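Can a robot wipe down a break room table yet, or am I dreaming? 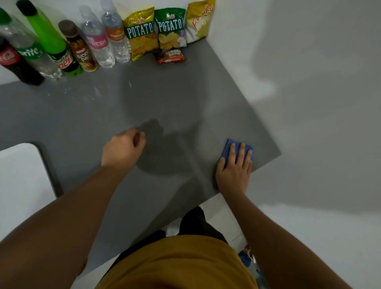
The table after lunch, drinks and chips shoved back against the wall, blue cloth doing the work.

Posted in: Home & Shop > Robots and Automation > Cleaning
September — by Weronika Tokarz
Print this page | E-mail this to a friend

Quick one, typing this between shifts. I run the break room side of things at a small shop, 8 people on days and 6 on nights. Same chore every time. Push the bottles and snack bags to the back, wipe the table, put stuff back more or less. Takes a couple minutes by hand. Multiply by every break and it's a real chunk of somebody's day.

My boss saw a demo of an arm on a rolling base from an outfit called Dristo and now wants to know if we should get one. Quote came in at 3572 for the arm, plus 1395 for setup. No idea if that's cheap. The video shows it wiping a totaly bare white table. Ours never looks like that. Soda bottles, water, a brown bottled drink, chip bags leaning on the wall, a little flat packet lying in front of the bags. Chair in the way half the time.

So can anything on the market do this? Move the stuff, wipe, not crush the chips? And does it know when it's done? We get streaks on the gray top even when a person does it. Would take a used one or a rental too.

Kwiatkowski
Short answer no. Slightly longer answer, depends which half of the job you mean.

The wiping is the easy half. An arm can drag a cloth back and forth over a flat table all day, that's just a path. Pressing evenly is harder than it looks but it's doable, people have been sanding and polishing with arms forever.

The clearing is where it falls apart. Clear water bottles are awful for depth cameras, they look right through the plastic and guess wrong. Chip bags are worse. Every bag sits different, they slide, they crinkle, grip too hard and you've got crumbs. Watch a person wipe a table sometime. One hand does the cloth and the other is hovering, ready to nudge something or feel for a sticky spot. Machines with two hands that do that are mostly in labs, and they're slow. Think ten minutes for your two.

Ask Dristo to run it on YOUR table with YOUR junk on it. Not a video, in person. If they hedge you have your answer. Also ask who rinses the cloth. In every one I've seen, a human does.

Dando
we tried one last year at our place, different brand, the Tikisar. it was fine on the workbench if you cleared it first. which kind of defeats the point lol. knocked over a soda the first week and then wiped around the puddle like it wasnt there. sent it back

get a shelf for the drinks. table stays empty, wiping takes 20 seconds

Weronika Tokarz
Thanks both. Asked them about the on-site test, they said "let us get back to you" so, yeah. Good point on the rinsing, never crossed my mind.

The shelf I like. There's wall right behind the table doing nothing, so I could get the bottles up there and maybe a bin for the chips. Boss still wants his robot — I'll tell him to ask again in a few years.

One more thing if anyone's still reading. What about the floor? White tile, and stuff ends up under the table constantly. Are the little vacuum ones OK around chair legs and things people drop, or same story?

Kwiatkowski
Floor ones are much better, that's the one chore I'd hand over today. Pick up small stuff first though, they'll push it around or choke on it. Run it at night when the chairs are up. If your night crew is in there, pick 4 a.m. or whenever they're all out on the floor, and block off any cords. Mopping kind is hit or miss on tile, the grout lines stay dirty. Plain vacuum and a person with a mop now and then works for us.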